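# Altetti Hand Gripper Kit, second batch

I've got a fresh batch of these ready to go, and they're all built on the same bench as the first lot – mine, in the spare room, with the printer humming away in the closet. If you're looking for a gripper you hold in your hand and squeeze to open and close, for teaching a home robot arm how to handle soft stuff like laundry, you're in the right place!

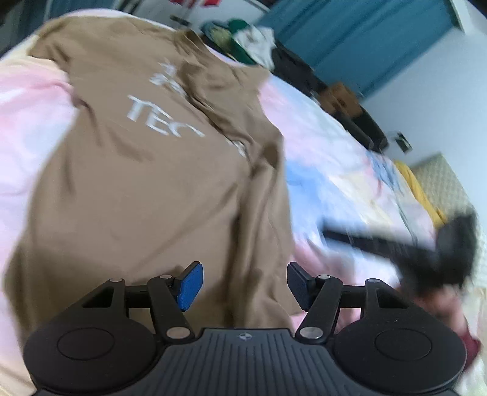 I started on the Altetti after my third bad weekend with store-bought claws. They were fine with blocks and soup cans and hopeless with cloth. They'd pinch one layer too many, or slide right off a sleeve. So I drew up my own linkage, threw away most of it, drew it again (you know how that goes), and ended up with a thing I'm pretty happy to put a price on.

## What you get

- Printed body and both side housings, in black
- Linkage arms, cut and deburred
- One pair of blue fingertip pads
- Pivot pins, plus a couple of spares in a little bag
- Rails and sliders
- All the screws, sorted by length
- A 2 mm hex key, which you will lose, so buy another
- Printed build sheet (the good one, with the fixed step 6)

You don't get a camera, a camera mount, or glue. The holes on the back plate take the usual small action camera mounts, and the drawing for my own mount is in the download if you want to print it.

Kits come as singles or as a set of 2. Most folks working on clothes end up wanting the set, and I'd say go for it if you can swing it. Folding a T-shirt with one hand is a party trick. Folding it with both is just Tuesday's laundry, or whatever day you do yours. The two grippers in a set are identical, so there's no left one and right one to keep straight.

## The pads

I get more email about the pads than everything else put together, so here goes. They're a soft rubbery cast, a bit grabby when new. Wash them with dish soap before the first use and they settle down. T-shirts, dish towels and pillowcases are where they shine. Thick denim is okay. Silky stuff is still a pain and I won't pretend otherwise – I've got a softer mix curing right now, and if it works I'll list it as an add-on.

One tip for cloth: come in low, press down just a hair, and let the pads push up a ridge before you close. If you come straight down from above you mostly grab air. Beds and couches are easier than tables, I find, as the cushion gives a little and the tips can get under an edge.

## What changed from the first batch

The pins were my fault. I'd sized the holes so tight that a few of you had to ream them out by hand, and Rukhsana Magsi over at the Kazmi shared workshop sent me a very patient note with measurements for every single joint. All fixed now. She also talked me into the ribbed body, and she was right, it's much nicer to hold when your hands get sweaty.

The rails are new too. I switched to Stuseo stock in October when my old supplier dried up. They slide smoother, but they're fussier about dust and lint. Give them a wipe every so often, especially after towels. Fleece is the worst. Skip the oil, it just makes gray paste.

## Building it

Plan on an evening. You need the hex key, small pliers and something to tap the pins in with (I use the handle of a screwdriver, don't tell my dad). Do both sides loosely first, check that the jaws meet in the middle, then tighten. If one finger lags behind the other, the link on that side is probably flipped. I've done it myself more than once, and it comes apart again without any drama.

I run my recordings through the Skaletti scripts, which are free and a little rough. They don't need anything special from the gripper. If you use something else, great, it's a mechanical tool and it doesn't care.

## Price and shipping

A set of 2 is 2880 kroner, shipping inside the country included. Singles are half that. Anywhere else, write me first and I'll work out the postage. There are 50 sets in this batch, and orders opened 1 Nov 2022. I pack in the evenings, so give me up to 6 days to get yours to the post office.

Spare pads and pin bags are always in stock. If you snap a linkage arm, send me a picture of the break and I'll mail you a new one, no charge, for as long as I'm making these.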